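Progress report to the Lynch Fund
Grant period two, first report
Submitted by Aisling Dolan, Jimness Coffee
October 14, 2025

## Where the project stands

The grant pays for a shared sample roasting and cupping service for small coffee growers who sell through Navby, our import partner. Growers send in small lots of green coffee, we roast and taste them, and each grower gets a written report before any price is discussed. The first report covered setup. The present one covers the roasting and cupping work itself, the changes we made to the score sheet, and what we plan to do with the rest of the money.

The service is running. Samples come in through Navby's warehouse, are logged the same day they reach us, and rest overnight in the roasting room before we touch them. We take moisture and density readings first. Lots that read too wet are held back and the grower is told, with the reading, so they can decide whether to dry further or send a different bag.

## Roasting

Each sample is roasted in a 200 gram batch on the small drum roaster bought in the first grant period. We settled on one light profile for all washed lots and a slightly slower one for naturals. Earlier in the year we were adjusting by eye for each coffee, and the results were hard to compare. Two people roasting the same lot would come out with noticeably different cups — one bright, one flat — and the grower had no way to know which was closer to the coffee they had grown.

The fixed profiles are a compromise. Very dense, high-grown lots come out a little underdeveloped on the washed profile, with a grassy edge that fades after a few days of rest. We note this on the report when we find it and roast a second batch with a longer finish. That costs time, but it is fairer to the grower than a low score caused by our own settings.
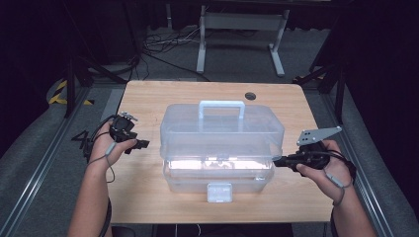

The roaster had one breakdown in this period. The bean temperature probe began to drift and read low, so several batches went darker than the log said. We caught it during cupping, replaced the probe, and roasted the affected samples again from the reserve we keep of every lot. No report went out with results from the bad batches. We now check the probe against a separate thermometer at the start of each roasting day.

## Cupping and reports

All lots are cupped blind by a panel of three, with the same water recipe and the same grind setting. The panel scores separately and talks only after the sheets are turned in. When scores are far apart we cup again the next morning.

Growers told us that the first version of the report was not much use to them. It had a score and a list of flavor words such as "red apple" or "brown sugar," which mean different things in different places and do not say what to do next. The new report keeps the score but puts two other sections ahead of it. One lists any defects we found in the green coffee, by type and weight. The other says what we think happened in processing, in ordinary terms: uneven drying, a long ferment, overripe cherry in the mix. It fits on one page and is sent in the grower's own language.

The response has been better. Several growers have written back with questions about drying, and one farm group that sells under the name Kuton changed how thickly it spreads parchment on its beds after its first lot showed mixed moisture. Its next lot was more even in our readings and cupped cleaner. One lot is not proof of anything, and we will keep following that group through the coming harvest.

## Sample storage

We keep a reserve of every green sample until the lot is sold or withdrawn. During the summer the reserves were in paper bags on open shelving, and we found that some had picked up moisture from the room. The lots affected were older ones that had already been reported on, but we could not have defended a second cupping of them if a grower had asked for one. Reserves are now sealed in small barrier bags and sorted by origin and arrival month, and the bags go into closed plastic boxes. We chose frosted, see-through ones with a hinged lid, so that a box can be opened without lifting a cover off and finding somewhere to put it. Each bag carries the lot number, the arrival moisture reading, and the date it was sealed.

The older reserves that had taken on moisture were thrown out and marked in the log as no longer available.

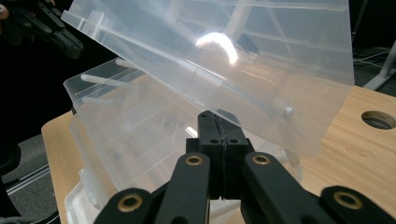

Training for new panel members has been slower than planned. We meant to have two new cuppers ready by now and have one. Calibration is the hard part: a new taster has to score known coffees close to the rest of the panel, session after session, before their sheets count. The training kit is a set of reference coffees and acid solutions that we make up fresh, and it travels to Navby's office when sessions are held there. Loose jars broke on one of those trips, so the dry items now go in a clear-walled box with a lid that tips back on its hinge, like the one shown, and the solutions are mixed on arrival. The second trainee continues and is improving on acidity, though still scoring body too high.

## Spending

Spending is within the budget for the period. The largest lines were panel wages and freight on samples. The replacement probe and the storage supplies were paid from the equipment line. That line has $2,000 left, and we ask the Fund's permission to move it to freight. Growers in the more remote areas are paying their own courier costs to reach Navby's collection points, and a few have told us that this is why they send fewer lots than they would like. A written yes or no by email is enough.

## Next period

- Finish training the second cupper
- Write a third roast profile for very dense washed lots and test it against reserve samples
- Cup the new-harvest lots from the Kuton group alongside what remains of last year's
- Send the revised report form to all growers who received the old version, with their earlier results carried over

The full roast log and the cupping sheets are available on request. Moisture readings are kept in the same log.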